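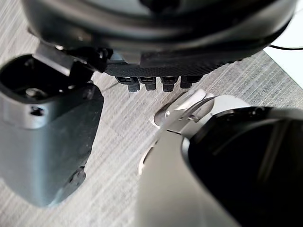
## How to file a claim in a class action settlement

When a company settles a class action, the money does not come to you by itself in most cases. You have to ask for it, in the correct form and before the deadline. I have done this two times as a class member, and the second time went much better. I write down the steps with the Brelia water heater settlement, which I joined in June.

### 1. Read the notice until the end

The notice comes by mail or e-mail, and it looks like advertising. Mine was from Stoyanova, the claims administrator, and I almost threw it away. Look for these things:

- the name of the case and the court
- who belongs to the class (the product, the dates of purchase, the state)
- your claim number or notice ID
- the deadlines

There can be different deadlines for filing a claim, for opting out and for sending an objection. Write each of them on paper.

### 2. Check that the notice is real

Do not click the link in the e-mail. Type the website address from the court documents, or call the clerk of the court and give the case number. A real administrator will not ask you to pay a fee to receive your money. If somebody wants a gift card or a "processing payment", stop there.

### 3. Decide if you want to stay in the class

If you stay, you normally lose the right to sue the company yourself about the same problem. For a small loss this is fine for most people. If your damage is big — for example, a flooded basement — talk with a lawyer before the opt-out deadline. Doing nothing usually means that you stay in, but without a payment.

### 4. Collect your proof

I needed the receipt and a repair bill. My receipt from Pruselard was lost, so I asked my bank for the old card statement, and it was accepted. Without any proof I could ask only for the fixed payment of $376. With documents, the limit was $3,845.

### 5. Fill in the form

Use the same name that is on the notice. If you moved, there is a separate box for the old address. Sign and date the form, even when you send it online. Many forms are signed "under penalty of perjury", so write only the amounts you can support.

### 6. Keep copies and wait

Save the confirmation page. If you send by mail, pay for tracking; at the Clemthorpe post office they also stamp a receipt with the date. The judge must approve the settlement before checks go out, and an appeal can add many months.

Tell the administrator in writing if your address changes.

*Last updated 20th October. I am not a lawyer, and the rules in your case can be different.*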